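Chapter 9
Shelf Space and Stock Control in Small Grocery Stores

Shelf space is the largest fixed resource of a small grocery store after the building itself. A store can hire more staff or order more goods within a week, but it cannot easily add shelf length. For this reason, most stock decisions begin with the question of how much length each product receives.

This chapter treats packaged dry goods, chiefly crackers, cookies, and other boxed snacks. These goods keep for months, stack without support, and come in cases of fixed size. Fresh goods follow different rules and are covered in Chapter 11.

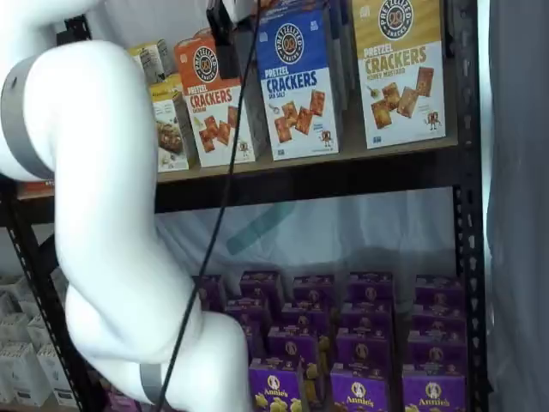
Three terms are used throughout. A facing is one package visible at the front edge of the shelf. Depth is the number of packages standing behind a facing. Shelf capacity is the product of facings and depth, multiplied by the number of layers if packages are stacked. A product with four facings, a depth of six, and one layer has a capacity of 24 units.

Capacity should be compared with case size before any space is assigned. If a case holds more units than the shelf can take, the remainder must be stored in the back room and handled a second time. In the Pumau store used as the running case in this book, the snack section carries 167 products.

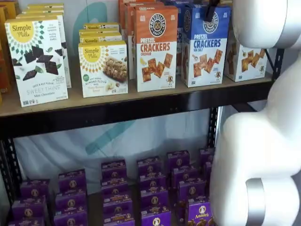 9.1 Assigning Facings

The simplest method assigns facings in proportion to unit sales. A product that accounts for one tenth of the units sold in a section receives one tenth of its facings. The method is easy to apply but tends to give too little space to slow products, which need at least one facing to be sold at all. The Yip rule corrects this by setting a minimum first and dividing only the remaining space by sales.

Width also matters. Two products with equal sales may differ in box width, and equal facings then take up unequal shelf length. 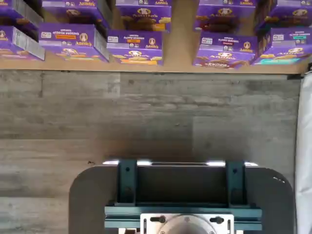 Sales per unit of shelf length is therefore a better measure than sales per facing. It is found by dividing weekly sales by the total width of all facings of the product. Table 9.1 gives the figures for Tistine, a regional chain of small stores, in which the section as a whole sold 239 units per week.
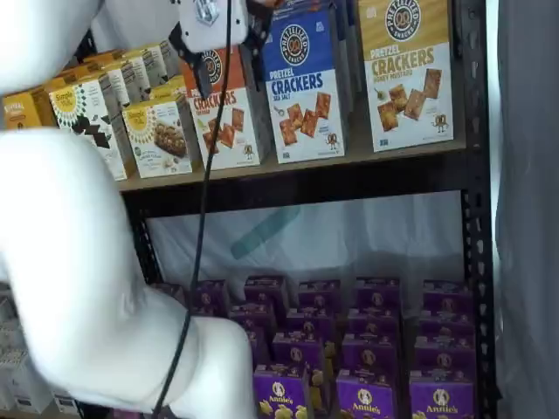 Figure 9.4 Metal shelving upright with punched holes.

9.2 Reorder Points

The reorder point is the stock level at which a new order is placed. It equals expected sales during the delivery period plus a reserve. Skorora, the wholesaler in the running case, delivers twice a week, so the delivery period is short and the reserve can be small. Section 9.3 takes up the case in which deliveries are irregular.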